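Moving House, Moving Country: Notes for Session 4
Last updated 27/09/2025
Reading time: 4 minutes

These are my notes from the fourth session, tidied up a bit for those of you who missed it and for those of you who were there but couldn't read my handwriting on the board (sorry, the pen was dying). They follow the order we talked in, more or less, and I've put the reading for October at the end.

We started with the question left over from last time, which was what people take with them when they leave a place for good. I said I'd been surprised by how dull most of the lists are. When you read the letters of people who emigrated you expect the family Bible and the lock of hair, and you do get those now and then, but mostly you get bedding. Pages and pages of bedding! Sheets, bolsters, a good feather quilt and long worries about whether the quilt will get damp on the way. Bedding was expensive and it took ages to make, so of course they took it.

Leonor asked whether we can trust the lists at all, and I think that's the best question anyone has put to me this term. A packing list is a plan. It tells you what somebody meant to take on the evening they sat down and wrote it. A customs list is a bit closer to the truth, but then people leave things off a customs list for reasons of their own. And a memoir written forty years later is another thing again, where the samovar has got bigger and the crossing has got rougher. I don't want you to throw any of these away. Just say which kind you are using when you use it, and say it early in the essay so I'm not guessing on page three.

We spent a good while on trunks and cases, and I got carried away as usual. The old steamer trunk was a piece of furniture really. It stood on end, it had drawers, and it needed two men and a cart. That works if you are rich, or if you are moving once in your life and there are porters at both ends. Most poorer travellers had a wooden chest, a basket with a lid or simply a cloth bundle tied at the corners. The suitcase as we know it starts out as a case for a suit, so a light thing for a short trip, and it only slowly becomes the thing you put your whole life into. 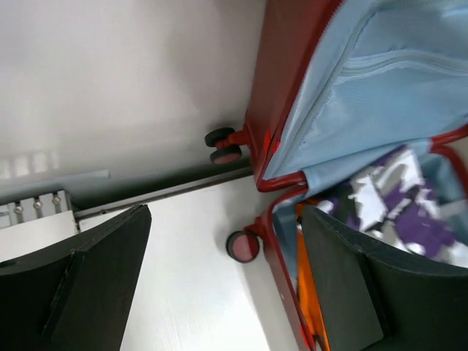 Wheels came astonishingly late. People had wheels on prams and on tea trolleys, and they went on carrying heavy cases by the handle well into the second half of the twentieth century. Wojciech thought this was down to porters: when there is somebody to carry the bag, you don't think about the bag. Sorcha thought it was more about pride, and men not wanting to be seen pulling something along behind them like a toy dog. I'd say there is something in both, and I'd add pavements and station floors to the pile. A small wheel is no use at all on cobbles – try it on the hill behind the library if you don't believe me.

What matters for us is that the container changes the list. Give someone a chest and they pack for a household. Give them a case they have to carry by hand and they start to choose, and the choosing is where the good evidence is. When you find a heavy, useless object in a small bag, stop and look at it. My grandmother's flat iron made a journey of four days in a bag with two dresses and a loaf, and there were irons to be had where she was going. I asked her about it once and she said it was hers. I've never got any further than that and I've stopped trying.

Then we did the Karagiannis letters. For those who weren't there: it's a set of 21 letters between two sisters, one who left and one who stayed, and you have the translated copies in your packs. Have a look at how the sister at home keeps asking what happened to particular things. Is the blue jug still whole? Did the clock start again? She hardly ever asks outright how her sister is. Jarosław said he found the letters cold on first reading and then, somewhere near letter 15, he changed his mind, and a few people round the table nodded at that. I'd like you to notice the place where your own reading shifts, if it does, and mark it in the margin with a date. If it doesn't shift, mark that too. I'm not after one right answer here.

A word on the Monov diary, as two of you emailed. Yes, it is hard going. Yes, the middle part is nearly all weather. You may skip from entry 17 to the arrival at the port if you are short of time, but please don't skip the arrival, where he lists what was lost on the way and quietly gets the total wrong. We'll spend half of next session on that one page.

For the short piece of writing, choose one object that moved with somebody. It can be from your own family or from the readings. Tell me what it was, who packed it, what it travelled in and what happened to it afterwards, as far as anyone knows. Two sides is plenty. If you are asking a relative, ask them about the thing before you ask them about the leaving. People who go quiet on the big subject will often talk for an hour about a saucepan.

Reading for October: the rest of the Karagiannis letters, the arrival page in Monov, and the chapter on lodging houses from the Grillcombe local history, which is in the blue folder at the desk. Eugeniusz has kindly offered to bring his uncle's ration book and a few papers, so please come with clean hands and leave your coffee outside.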